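Duration notes, second half of the Golia study group

27 June 2018

The second session covered bond duration and what happens to it when the yield curve does not move in parallel. I had promised to post my working, so the numbers are written out where I think they help and skipped where they don't.

We used two issuers from the course pack, Atance and Sutherland. Both have fixed-coupon bonds outstanding, both pay twice a year, and at the January prices both had a modified duration of close to 8. On a single-number view they carry the same interest rate risk. A one-point rise in yields should take around 8 percent off either price before convexity.

The Atance bond is a plain bullet. Almost all of its duration comes from the principal payment at the end. The Sutherland bond amortizes, so its cash flows are spread across the curve, with a long tail that pulls the average out. Move every point on the curve by the same amount and the two prices track each other well. Move only the long end and they separate.

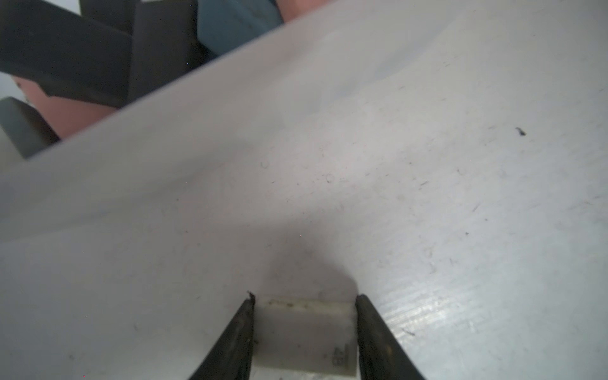
Doina Petek objected at this point that the comparison was unfair, as the Sutherland bond has a later final maturity and anyone would expect it to react more to the long end. I agree with the second part. The reason for the exercise is that the duration figure alone does not tell you this. You need key rate durations, one for each maturity bucket, and they should add up to something near the total. If they don't, check the interpolation between buckets first. Mine were off on the first try because I had bumped the par curve in one sheet and the zero curve in the other.

For the hedge, we took a position in the Sutherland bond and shorted enough of the Atance bond to bring net duration to zero. Then we ran every daily curve change in the sample, 982 observations, through both legs. On 387 of those days the hedge left a residual larger than the transaction cost we had assumed for putting it on. The worst days were all steepenings.

I then split the hedge across two instruments, adding the Metmont long bond and matching two key rates instead of the total. The count of bad days fell to 169. That is better, but the second leg costs money to trade and the Metmont bond is not very liquid, so the assumed cost is probably too low. I have not rerun it with a wider spread.

A few points on convexity. The amortizing bond has more of it than the bullet at the same duration, which follows from the wider spread of cash flows. In a parallel shift this helps the holder in both directions. People sometimes treat it as free. In our sample the extra convexity was worth less than the yield given up to get it, though the sample was a calm one and I would not lean on that result.
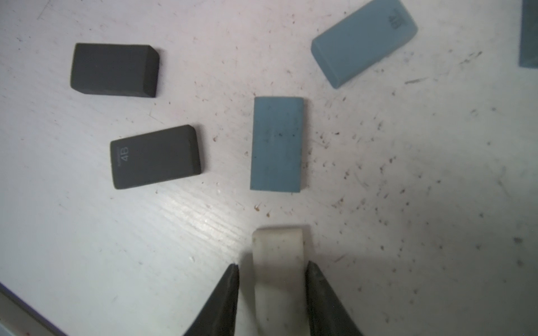
One reader of the earlier post asked why we don't skip all of this and use principal components: "Three factors will explain nearly all of the curve movement, and you would need fewer hedge ratios to maintain." That is a fair point for a large book. For two or three bonds I prefer key rates because the ratios can be checked by hand, and because the factor loadings change depending on the window you estimate them over. I did try it on half of the sample. The level factor was stable, the slope factor less so, and the third one I could not interpret at all.

Still to do: redo the Metmont leg with a realistic spread, fix the day count on the Sutherland accrual (I used actual/365 and it should be 30/360), and work out whether weekly rebalancing changes the ranking of the two hedges. The spreadsheet has the old accrual in it, so don't copy the clean prices from the first tab.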